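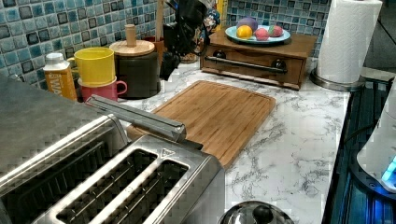
Torradeira e tábua de bambu na bancada.

Todo mês de abril eu abro o relatório de contas do município e leio antes do café esfriar. Comece pela dívida total e divida pela receita anual. Em Brallamville deu 9%, bem tranquilo! 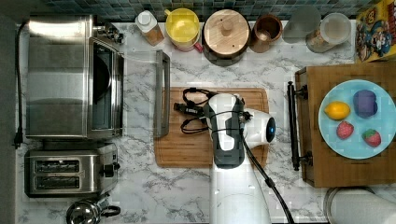
Depois olhe os juros – eles costumam ficar escondidos lá nos anexos – e compare os 2 últimos anos. Se subiram mais depressa que a receita, anote e pergunte na audiência pública. Eu uso uma planilha velha da Treasa Fahy, mas papel e caneta também servem.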